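Do mandarins really need a box?

I went into this one expecting to be annoyed, and I was, a bit.

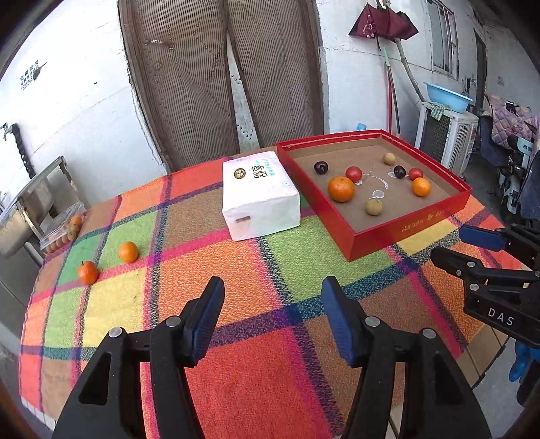 You're being unfair to the box, it stops the soft ones getting squashed. So ran the first comment on my last fruit post, and it's a reasonable point, so I have been trying to take it seriously. The trouble is that a box only does that if everything in it is the same size and nobody picks it up by one corner. Put cherries, cherry tomatoes and mandarins in the same red tray and the mandarins will win every time the thing tilts.

The shop in Doscombe sells a mixed tray under the Kamomwood name, and the card on the shelf promised "fruit that keeps longer". Longer than what? Kept where? I asked at the till and got a shrug. The plain mandarins next to it cost less and came with no promises at all, and I bought 500 grams of those as well, mostly out of spite.

I don't think the tray did much. After five days on the kitchen side the boxed mandarins and the loose ones were the same – slightly dull skin, perfectly good inside. The cherries were past it by day three, which is what cherries do. The tomatoes would have lasted in a shoe.

What I will grant is that fruit looks better on a bright checked cloth than it does in my fridge drawer, and that people eat what they can see. Two mandarins left out on the table go before teatime. The same two in a drawer are still there when the next lot comes home. If the red box with its gold lettering gets somebody to eat a tomato, fine, but a plate does that too and I own several plates.

I am less sure about clear plastic tubs. They are handy for small round fruit that rolls, and they stack. They also sweat if you put the lid on, and I have thrown away enough grapes to be wary. Lid off, kitchen roll in the bottom, and don't pile anything heavy on top.

Someone from the Erum market told me to sort everything by ripeness as soon as it comes in. I tried it for most of October last year and gave up. It took longer than eating the fruit.

Next time I'm over at Dunstan I'll look at the wooden crates they sell there, though I already suspect I know what I'll think of them.

Posted 11/10/2021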